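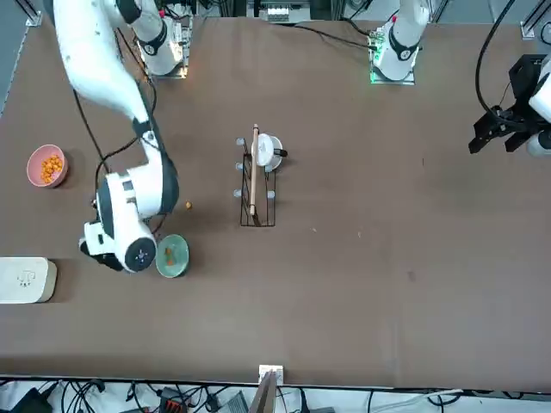
Menaje de diario – galería

Reunimos en esta página las piezas de mesa y encimera de la colección Beketti, que Brilberg distribuye desde enero en sus tiendas y también por encargo. La colección completa tiene 167 referencias entre cuencos, platos, bandejas y accesorios de alambre. Los textos siguientes corresponden a las piezas que más consultas reciben.

Cuenco verde
Plato hondo de cerámica en verde mar pálido, de poca altura. En la foto lleva unos pocos aperitivos inflados de color naranja. Sirve también para aceitunas, frutos secos o una ración pequeña de ensalada. Ref. 662.

Cuenco rosa
Redondo, en rosa salmón. Está colmado del mismo aperitivo. Para una mesa de cuatro personas recomendamos sacar dos, uno a cada extremo. Ref. 1467.

Rejilla negra
Varillas finas de metal oscuro sobre una base plana. Ocupa el centro de la mesa y se levanta sobre ella. Conviene secarla con un paño después de lavarla – no dejarla escurrir de un día para otro. No apta para horno.

Caja blanca
Rectangular, con las esquinas redondeadas y un pequeño logotipo gris. Se ve solo en parte, a la izquierda. No pertenece a la colección y no está a la venta.

Mesa
Tablero liso de color marrón. Tampoco forma parte del catálogo. Los dos tonos de cuenco se venden igualmente con mantel de lino crudo, de la serie Clorkmont.

Combinaciones
El verde y el rosa se pueden pedir sueltos o en pareja. La pareja se entrega en caja de cartón con separador. Quien ya tenga platos Czerwiński de la temporada pasada puede mezclarlos sin problema, el diámetro de apilado es el mismo.

Pedidos
Los encargos para hostelería parten de unas 100 piezas y admiten colores mezclados. Las tiendas cierran el domingo. Los cambios se hacen con el tique y la pieza sin usar.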